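Somura Two-Arm Handling Cell

Products / Handling cells / Somura
Overview | Configuration | Demonstration day | Servicing | Ordering

The Somura is a two-arm handling cell for mixed packaged goods. It is supplied by Cadala for packaging laboratories, training colleges and light distribution sites where the items on the table change from one shift to the next and dedicated tooling cannot be justified. Each arm carries a multi-fingered hand, so a change of item is handled by selecting a different grasp programme in the Oleo controller. No tool changer is fitted or offered.

Overview

The cell is intended for bottles, pouches, bags and small cartons presented one at a time or loosely spread on a flat work surface. It is not intended for bin picking, glass, sharp-edged metal parts or unpackaged food. Throughput is lower than that of a suction gripper on a single known item, and customers running one product all day should look at the Meng pick head instead.

Configuration

Arms: two, left and right, independently commanded or paired
Hands: articulated, left and right versions, not interchangeable
Wrist sensing: optional bracket-mounted module, fitted to either wrist
Controller: Oleo, supplied with stored grasp programmes for rigid, semi-rigid and flexible packs
Part number, hand cover kit: 691
Part number, wrist bracket: 146
Operator interface: laptop or fixed panel, customer's choice at time of order
Emergency stop: hard-wired, one at the operator position, second optional

The controller stores finger positions and closing force separately. An operator can therefore keep the finger shape used for a round bottle and reduce the force for a thinner wall without teaching the grasp again. Force is set per finger. Adjusting all fingers together is possible from the quick menu but is not recommended for flexible plastics, as the thumb generally needs a lower value than the fingers opposite.

Hand covers

Clear plastic covers are recommended wherever liquids are handled. They protect the finger joints from spills and can be changed by the operator without removing the hand. A cover that is too tight across the knuckles will show up as a raised closing current on the controller display. A cover that is too slack will bunch at the fingertip and reduce contact with small diameters. Covers are a consumable and are not included in the warranty.

Demonstration day, 6th February

The cell was shown in operation at the Cadala open day. Signe Eklund, applications engineer, ran the sessions, and Tsehay Mersha handled questions on integration and safety. Visitors were admitted in groups of six. The programme consisted of a short briefing at the controller, a handling sequence with bottled and bagged goods, and a period for changing settings under supervision.

The handling sequence was run from a laptop at a desk adjoining the table. Bottles filled with liquid were chosen as the main test item. The load shifts when the bottle is tilted, and the wall deflects under finger pressure, so a force setting that suits an empty bottle is often wrong for a full one. Bagged goods were included for the opposite difficulty: they have no fixed outline and the grasp point must be chosen from the way the bag happens to be lying.

Questions from visitors are summarised below, with the answers given on the day.

Can both arms work on the same item?
Yes, in paired mode. One hand holds and the other acts as a steady. Paired mode runs at reduced speed.

Does the left hand have to do the picking?
No. Either arm can be set as primary. The other can be assigned a waiting posture, which is stored with the programme.

How are bottles taken up when they are lying down? 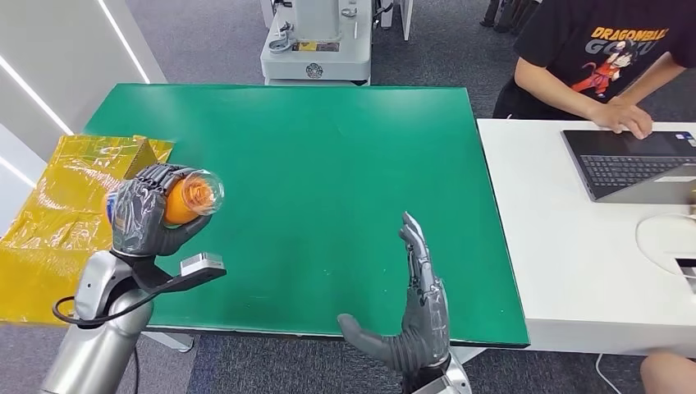 The body of the bottle is the preferred grasp region for most stored programmes, with the neck left free for any later step such as capping or insertion into a carton divider. Labels do not need to be avoided, although a loose or wet label will lower the usable friction and the force should be raised in small steps. Programmes for gripping by the neck are available but were not part of the sequence at the open day.

Is the wrist sensor necessary?
Not for fixed presentation. It is advised where items arrive in varying orientations. The bracket adds length to one side of the wrist and must be allowed for when setting clearance to cartons or side walls.

What colour should the work surface be?
Any matte colour that contrasts with the goods. Surfaces should be wiped down between batches. Light specks and scuffing are usually tolerated, but heavy glare is a common cause of missed detections on clear plastic.

Servicing

Finger tendons are inspected every three months. The inspection can be done on site by a trained operator and takes about 20 minutes per hand. Cable routing at the wrist should be checked at the same visit — a loop that has worked its way tight will restrict rotation before any fault is logged. Replacement hands are shipped calibrated and require only a reference move after fitting.

Ordering

The Somura is built to order. Please state the primary arm, the number of wrist brackets and the range of items to be handled. Sample goods may be sent ahead for a grasp assessment, labelled with the enquiry number and the fill level of any liquids. The next demonstration day is planned for July. Places are booked through the Cadala applications desk.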